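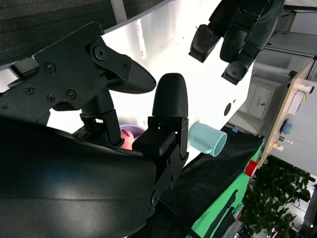 Clegg Two-Arm Collection Station

The Clegg is a complete tabletop station for recording demonstrations with two arms. An operator guides both arms through a task, and the station stores video, joint positions and gripper opening on one shared clock. It is sold by Guvham and built to order at our shop in Mustutville.

Each arm carries its own wrist camera, mounted so that the fingertips stay in view while they work. Fingers have textured black tips and come off with a hex key. Tips wear faster on hard plastic than on cloth – keep a spare set near the table.

What people record on it

Most customers start with household items: cups, bowls, cloths, small things to pick up and put down. A light blue plastic cup on its side is a harder start than one standing upright, and a good set has plenty of both. Move the objects between episodes and change the cloths now and then. A policy trained on one tidy layout tends to fail on the next.

Storage and export

The internal drive holds about 2000 short episodes. Episodes can be marked keep, redo or discard from the foot pedal, so the operator's hands stay on the controls. Export goes through Drostinitz, our labeling software, included for the first 90 days and licensed per station after that.

In the box

Two arms with grippers
Two wrist cameras and one overhead camera
Pair of hand controllers
Foot pedal
Recording computer with Drostinitz installed
Spare fingertips, 10 pairs

The table is sold separately. Any flat, rigid top will do, but a matte finish gives cleaner video than a glossy one.

Setup and training

Nneka Fashola runs the operator course, online or at your site. New operators usually need a day before their episodes are worth keeping. For quotes and lead times write to Loretta Doucet in sales. Orders placed before the end of June ship with the current controllers – the new ones will be offered later as an upgrade.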